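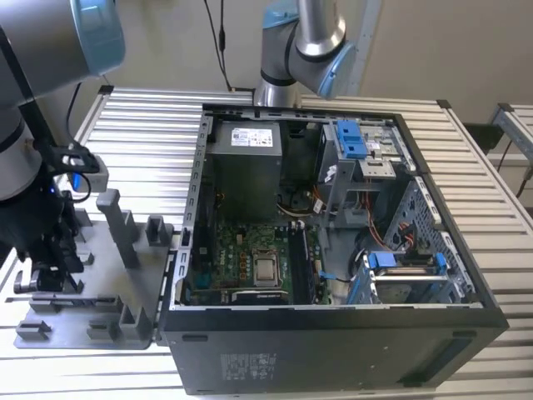
Can the new drive just sit next to the old one, or does the old one have to come out? That question came in by email after the August version of this guide, and I realized I'd skipped right past it. They can sit side by side! Your old drive keeps running the computer, and the new one holds nothing but the photo library. I've rewritten the whole section with that in mind, so if you printed the earlier version, please toss it.

Section 2: Putting in the photo drive and setting up Gellora

By now you should have picked the desktop you're going to use (Section 1) and copied anything you care about off it. I'm using an old family desktop that used to do homework and taxes and now lives in the hall closet. Yours doesn't need to be fancy. If it starts up without complaining and has a free spot for a drive, you're in good shape.

What you'll need

A new internal hard drive, big enough for your photos now plus a few more years of them
A data cable to go with it (drives sold bare usually don't come with one, which I learned on the drive home)
A Phillips screwdriver
The Flovetti drive bracket, if your drive is smaller than the slot
A small dish for screws
A pen and some masking tape

Note: I got my bracket and cable from Nowakowski, the repair shop near us, out of a bin by the register. Any computer store will have something like it. Take a phone photo of your free slot with you, it saves a lot of arm waving at the counter.

Fitting the drive

1. Shut the computer down from the menu and wait for it to go quiet. Switch it off at the back if there's a switch, then pull the power cord. Pull everything else too: monitor, keyboard, network cable, the mystery cable that goes nowhere.

2. Press the power button once with the cord out. Nothing should happen. If a fan twitches, that's the last bit of charge leaving.

Caution: Never open the power supply, the metal box the power cord plugs into. There's nothing in there for us, and it can hold a nasty charge long after it's unplugged.

3. Lay the tower on its side somewhere steady and well lit, and take the side panel off. On a lot of machines that's a couple of thumbscrews at the back and a firm slide. Put the panel somewhere you won't step on it. (Ask me how I know.)

4. Touch a bare metal part of the case before you touch anything else, and again every time you walk off and come back. Carpet and wool socks are a bad combination here.

5. Find the free drive slot. It's often near the front, close to where the existing drive lives. If your drive is the smaller kind, screw it into the Flovetti bracket first, label side up, and leave the screws a tiny bit loose until the bracket is in the case.

6. Slide the drive in so that its connectors face the side you can reach. I got this backward the first time and had a beautifully mounted drive I couldn't plug in.

7. Plug in the power connector. It's the wider of the two and has a little L shape inside, so it only goes one way. It should take a gentle push. If it's taking more than that, flip it over and try again.

8. Plug the thin data cable into the drive and the other end into a free port on the main board. Any free port of the same shape will normally do, but some boards turn one off when other things are plugged in, so check your computer's own manual if the drive doesn't show up later.

9. Wrap a bit of masking tape around the new cable and write PHOTOS on it. Future you will be so pleased.

10. Tighten the screws, tuck the cables away from any fan, and count the screws in your dish. Then close the case and stand it up.

Note: If the dust in there is bad, this is a good moment for a can of air. Short puffs, and hold the fan blades still with a finger while you do it.

Getting the drive ready

Plug everything back in and start the computer. It should come up just like before, with no sign of the new drive at all. Don't panic! A brand new drive is blank and has to be prepared before it shows up in your file list.

1. Open your system's disk tool. The name is different from system to system, but searching your menu for the word disk should find it.

2. Look for the drive marked as unallocated or not set up. Check its size against the size printed on the box.

Caution: Read that size twice. Formatting wipes whatever drive you've chosen, and the tool will happily let you pick a drive with things on it. If you can't tell which is which, shut down, unplug the new one and look at what's left in the list.

3. Choose to create a new volume and accept the format your system suggests. A quick format is fine for a new drive.

4. Name it PHOTOS. You can call it anything, but I'll be calling it PHOTOS from here to the end of the guide.

5. Open it, make a folder called Library and a second one called Incoming. Leave both empty for now.

Setting up Gellora

Gellora is the program that sorts everything and shows it to the rest of the house. I like it for one very plain reason: it keeps your pictures as ordinary files in ordinary folders. If I got sick of it tomorrow, I could uninstall it and still have every photo sitting there with its own name.

1. Install Gellora on the desktop and open it. It'll ask where the library should live. Click Choose and point it to the Library folder on PHOTOS. The suggested spot is on your old drive, and you don't want that one, so don't click through too fast.

2. On the next page, set the Incoming folder as the watched folder. Anything you drop there gets sorted by year and month.

3. Turn on Keep originals. It's off when you first install it, and I can't think why.

4. Leave Find duplicates off for now. We'll do that in the next section, when everything is in one place.

5. Make a login for each person in the house. Kids can have a view-only one. I gave our youngest full access for one afternoon and every single cat photo became a favorite.

6. Under Sharing, pick Home network only.

Your first small import

Please don't start with the whole pile. I know it's tempting! My first try was a folder of 483 pictures from a lake trip, and that was plenty to show me what I'd set up wrong (the camera's clock, as it happened, so the entire trip got filed under the wrong year).

1. Copy one folder into Incoming. Copy it, don't move it.

2. Give Gellora some time. Mine took 23 minutes for the lake trip, on a machine that's old enough to make a little grinding noise when it thinks hard. Yours may be a lot quicker.

3. Open the Library folder and see whether the years and months look right. If they don't, go to Dates, then Shift dates, and fix the batch before you bring in anything else.

4. Try opening a few pictures from a phone on your home Wi-Fi. Pick a video too, they're the first thing to stutter.

Note: If your phone can't find the library but the desktop can, look at your router. Ours is a Brunetti and it had the guest network walled off from everything else, with my phone sitting on the guest network the whole time. Switching the phone over fixed it.

If the drive doesn't show up

Shut down, unplug, open the case and push both connectors in again. Try the data cable in a different port. Try a different data cable. I've had a bad cable straight out of the bag, and swapping it was the last thing I thought of.

If the drive clicks over and over when the computer starts, stop using it and take it back to the store.

Caution: PHOTOS is one drive in one box. Until you've done the backup in Section 3, leave your pictures on your phones, cards and old laptops as well. Don't delete a thing yet, even if your phone is begging for space.

Once the small import looks right, leave the computer on overnight with nothing else going. I look in on mine at 8 in the morning with my coffee, and if the library still opens on my phone, I go on to the next batch.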